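Trindade on the Bench: Wire, Rail and a Motor
Posted 29 December 2025
Words by Nélida Sosa

Trindade is the moving backdrop we're making for the puppet theater in Alville, and we are deep into the electrical part now, which is my favorite part by a mile. A painted sky slides behind the puppets, the moon comes up, the boat goes across, and under all of it there is a motor, a rail and a surprising amount of wire. Two pictures from Room 306 this time, then the long version for everyone who keeps writing to ask how it works.

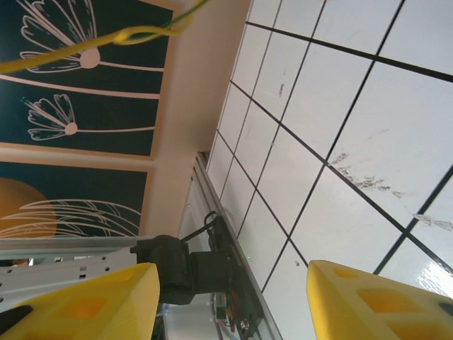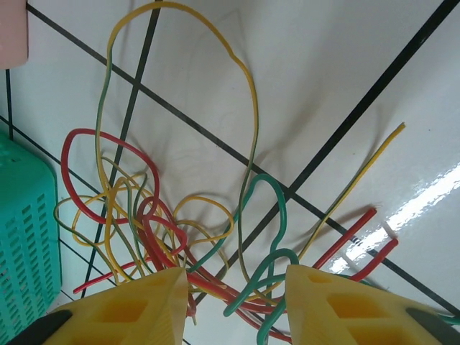

First picture: the black servo on its aluminum rail, with the little circuit board beside it and the art on the wall behind. Second picture: yellow, red and green wire on the white tiles.

The rail

I love this stuff. If you've never handled aluminum extrusion, find someone who has a length of it and ask to hold it for a minute. It's light, it's straight, and the grooves run the whole way down, so you can slide a bracket to wherever you want it, tighten it, change your mind and slide it again. We have changed our minds a lot! The motor started out at one end in Domingo's drawing, moved to the middle in the second drawing and has been creeping back ever since.

The travel we want for the moon is 600 millimeters. Domingo Palma worked it out from the width of the stage opening and where the audience sits, and then he cut a cardboard moon and walked it across by hand while the rest of us sat on the floor and yelled when we could see the edge. Very scientific. It was a great afternoon (the cardboard moon is still taped to my locker).

The perforated metal I'm just as happy with. All those little holes, round ones and rectangular ones, mean you can nearly always find a place for a screw without getting the drill out. I grew up with a construction set made the same way and I still get a small thrill when a hole lines up on the first try.

The motor

A servo is a motor you can tell where to go, and it goes there and holds. For a backdrop you want exactly that. The moon has to stop over the lighthouse every single night, in the same spot, because Cristóbal painted the lighthouse with a patch of moonlight on its roof and he is not repainting it.

Cristóbal Jara did all the sky panels, by the way. Seven blues, mixed by eye, none of them written down. I asked him for a touch-up jar in November and he laughed at me.

The thing we're fussing over at the moment is the cable at the motor. Give it too little slack and it pulls when the carriage gets to the far end. Give it too much and it hangs down into the puppeteers' hair. A loop over the top seems like the right idea to me, and Octavio prefers a flat chain underneath. We're going to build it both ways and let the puppeteers pick.

The wire

Now, the wire. I know a tangle like that makes some people itch, but look at those colors! The tall yellow loop, the red curling around inside it, the green ones arching up on the right. I'd hang it on the wall next to the framed pieces and be perfectly content.

For the readers who asked about color, our habits in this workshop go like so:

Red is always power. No exceptions, not even for five minutes, not even if the red has run out and there's a lovely bit of orange lying around.
Yellow is signal, anything that tells a motor what to do.
Green is for the lamps. Strictly speaking some electricians will want a word with us about that, and they're right that green means ground in house wiring. Everything on Trindade is low voltage from a plug-in supply, and we label the box so that whoever opens it in ten years isn't fooled.
Black is return.

Untangling goes better than you'd expect if you don't pull. Bushra Tanoli taught me this, and she learned it from knitting. You find one end, any end, and loosen the whole mass outward from the middle with your fingers until it's big and floppy, and then you follow your one end through. Pulling only tightens the knot in the center. She can do a nest in the time it takes me to make tea, and she likes doing it, so I've stopped pretending I'd be any help.

Once a strand is free it gets measured against the bench, trimmed, and wound loosely around a hand. We tie it with a scrap of string. I've gone off the plastic ties for anything temporary, as I nick the insulation when I cut them.

The room

A few of you wrote after the last gallery to ask about 306. It's the big one upstairs at Fundo, with the cream walls, and we have it on weekday mornings through the spring. I like working with those dark teal pieces in view. The tan borders keep catching my eye when I'm meant to be reading the wiring plan.

White tile is a terrific surface for sorting small parts, if your knees can take it. A dropped screw shows up right away. Carpet eats screws. I have lost more M3 hardware to the carpet in my own front room than I'd care to add up.

Still to do

The lamp circuit for the lighthouse. Octavio Gaete has a dimmer on his bench that fades beautifully on the way down and jumps on the way up, so the lighthouse currently goes to sleep like an angel and wakes up like a fire alarm.

End stops for the rail, 2 of them, one for each end of the moon's trip.

Proper labels on the board. At the moment it's masking tape and my handwriting, and I've already misread my own 1 as a 7.

A cover for the motor. We tried felt and it muffled the whir nicely, but I'm nervous about heat and would like something with a bit of air around it. If you've quieted a servo for a stage show, please write and tell me what you used. I'd love to hear about it, and so would Domingo, who sits closest.

The boat. The boat deserves its own gallery and it will get one, as soon as Cristóbal lets me bring a camera anywhere near it. He says the sail isn't dry. It has been not dry for quite a while.

More galleries from the same project: Painting the Sky Panels, Hinges for the Lighthouse Door, The Elletau Puppets Come Out of Their Boxes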